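ok thread. been chewing on this since the citizenship ceremony at Kirkbridge hall this morning, 2 May 2026, typing on the bus so bear with me

37 new citizens. I went for Branislav Tichý, who I've worked beside for 11 years and who has been "getting around to it" for most of them

the mayor's speech had the word "tolerance" in it over and over. I know she means well. but you tolerate a dripping tap. I wouldn't say it to someone's face while handing them a certificate

Branislav didn't mind btw. he said in Slovakia the speech would of been longer and the biscuits worse

what did get me – the bit where she told everyone they were "joining our story". whose? half the street I grew up on in Ellis had a nan who spoke something else at home. mine did. we were told not to answer her in it at the shops

so I've got maybe nine words of my own grandmother's language and most of those are about soup

and now the council wants a "shared values statement" done by July. one page. consultation is an online form with 15 tick boxes, English only. in Kirkbridge!!

I asked at the desk if there'd be a translated one. "possibly in the next round." next round is the 2032 plan. righto

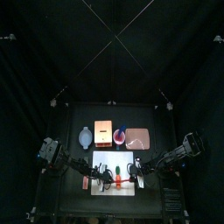
anyway the form. box four asks if you feel you "belong to the mainstream". no idea what I'm meant to tick. does anyone feel like the mainstream? I follow the footy and I still wouldn't know

someone will reply that a country needs something in common. sure, agree. I think it's mostly boring stuff though – same buses, same school fete, same whinging about the roundabout. don't need a page for it

also to the bloke last week who said people should "leave the old country at the door": your house has a thistle on the letterbox mate. I've seen it

Branislav's daughter sang the anthem, both verses, knew the second one better then I did. I mumbled

form closes end of the month, you can do it on paper if you ask at the library. ask for the paper one. write in the margins, any language you like

my stop, bye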